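6 Recording demonstrations

This section covers teaching the arm a pick-and-place task by remote control from the Hirkeo hand controller. Section 5 must be finished first. The practice task used throughout is moving a toy car between the bin and the open table.

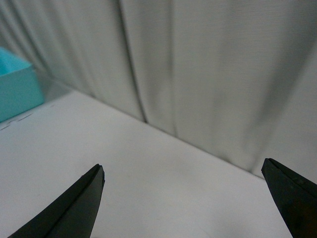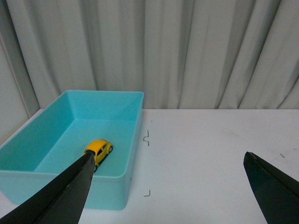
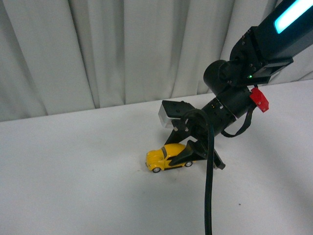 Figure 6-1. Practice task with the bin, the table and the yellow car. First and second: wrist view. Third: head view.

6.1 Preparing the table

1. Clear the table of everything the task does not need. Tools, mugs and spare fasteners all end up in the recordings.
2. Set the bin against its corner marks. If the marks have worn off, redraw them before going further.
3. Draw the backdrop curtain across so it covers the full width behind the table.
4. Turn on the overhead lights and close the blinds. Leave both alone until the session is finished.
5. Wipe the wrist lens with a dry cloth.

Note: The bin must sit in the same spot for every episode in a set. The car should not. Change its position and heading each time, and include some awkward ones, such as nose towards the wall of the bin.

6.2 Checking the views

1. Open Jukamix and choose Session, then Views.
2. Check that the wrist and head views are both live. A view with a grey border has stalled. Unplug that camera, wait 5 seconds and plug it in again.
3. Open the gripper fully. Both fingertips should show in the wrist view. If only one does, the camera bracket has turned and needs to be reset (see 4.3).
4. Move the arm slowly over the whole work area and watch the cable at the wrist. It should swing freely without catching on the gripper or dragging across the table.

CAUTION: Keep hands off the table while the arm is enabled. To reposition the car, press Hold on the controller and wait for the tone before reaching in.

6.3 Recording an episode

1. Move the arm to the start pose. Jukamix will not begin an episode from anywhere else.
2. Press Record. Wait for the tone before moving.
3. Bring the open gripper over the car. Line the fingers up with its sides, then lower. Coming in from one end tends to push the car along the table.
4. Close the gripper until the car is held. Stop there. Squeezing harder teaches the policy to squeeze harder, and the wheels on the small cars do come off.
5. Lift straight up. Clear the rim of the bin before moving sideways.
6. Lower the car until it touches the surface, then open the gripper. Do not drop it from a height.
7. Return to the start pose and press Record again to stop.
8. Mark the episode Keep or Discard. Jukamix will not start another until one of these is chosen.

Move at a steady pace. Long pauses are recorded along with everything else, and the trained policy will copy them – usually in the same spot, just above the object. If you need to think, do it before step 2.

If the grasp misses, open the gripper, back off a little and try once more within the same episode. A clean second try is worth keeping. Discard the episode if the second try also misses, if the bin shifts, or if a hand or sleeve enters either view.

6.4 How many episodes

For the practice task, 283 kept episodes were enough for the Leverdale bench to run without help from the operator. Tasks with several objects need more. The session file holds 1000 episodes, after which a new file has to be started from the Session menu.

Two operators may share a set. They should watch a few of each other's episodes first and agree on the approach, the lift height and where the car is released. Enter the operator's name at each changeover. Ewan Merrick and Aroha Doolan recorded the practice set supplied with this guide, and it can be played back from Session, then Samples.

6.5 Ending the session

1. Return the arm to the start pose and press Hold.
2. Choose Session, then Close. Do not switch off at the wall while the progress bar is showing.
3. Copy the session file to the Nair drive.
4. Note any shifted bin, stalled view or change of lighting in the bench log, with the episode number.

Section revised Tue 31 January by Merike Tamošiūnaitė. Corrections to Tane Baxter.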